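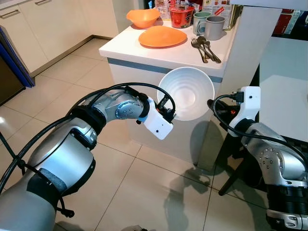 白い鉢と、台所の台の上の食器

1月31日(金)

Tapleyの台所で使っている食器について、少しずつ書いています。このページは、そのうちの白い鉢のページです。私は日本語を勉強して8年になりますが、食器の言葉はまだ難しいです。「鉢」と「ボウル」と「どんぶり」の違いを、いつも辞書で調べます。ここでは「鉢」と書くことにしました。

台の上には、オレンジ色の鉢と平らなお皿、薄い緑のマグカップと灰色のマグカップがあります。フォークとスプーンは、灰色のマグの前にまとめて置いてあります。赤いカップ麺は食器ではありませんが、昼ごはんにはよく食べますので、台所の仲間だと思っています。

マグカップは、緑のほうをTracey Inskipさんが、灰色のほうを私が使います。Traceyさんは紅茶にミルクをたくさん入れます。私はお茶をそのまま飲みます。オレンジ色の鉢は果物を入れるために買いましたが、今はサラダのときに出すことが多いです。

白い鉢は、9月にOkellowの古道具の市で買いました。店の人は3つ重ねて売っていましたが、棚が狭いので、1つだけにしてもらいました。家に帰ってから、同じものをもう1つ買えばよかったと少し後悔しました。Radek Koubekさんに話しましたら、「次の市でまた探しましょう」と言ってくれました。まだ見つかっていません。

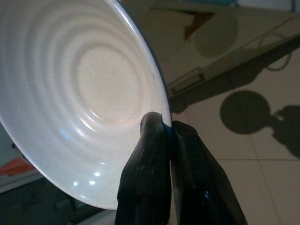
内側の輪のような段が、私はとても好きです。段は底の平らなところから縁のほうへ広がっていて、光が当たると、明るい線と薄い灰色の影が順番に見えます。近くで見ると、白い地に小さな黒っぽい点がたくさんあります。底のところだけ、少しクリーム色に近い色です。

料理を入れると、段はほとんど隠れてしまいます。ですから、うどんを食べ終わるころに一段ずつ出てくるのが楽しみです。洗うときは、段と段の間にねぎが残りやすいので、やわらかいスポンジで輪にそって回すように洗います。Radekさんは、ブラシのほうが早いと言います。私はブラシの音が苦手で、今もスポンジです。

この鉢に合う料理をいろいろ試しました。トマトのスープは色がきれいに見えました。カレーは、段の間のルーをスプーンで取るのに時間がかかりました。Traceyさんは、ポテトサラダを山のように盛るのが一番よいという意見です。

次のページでは、お皿とフォークの写真をのせるつもりです。漢字や言葉の間違いがありましたら、どうぞ教えてください。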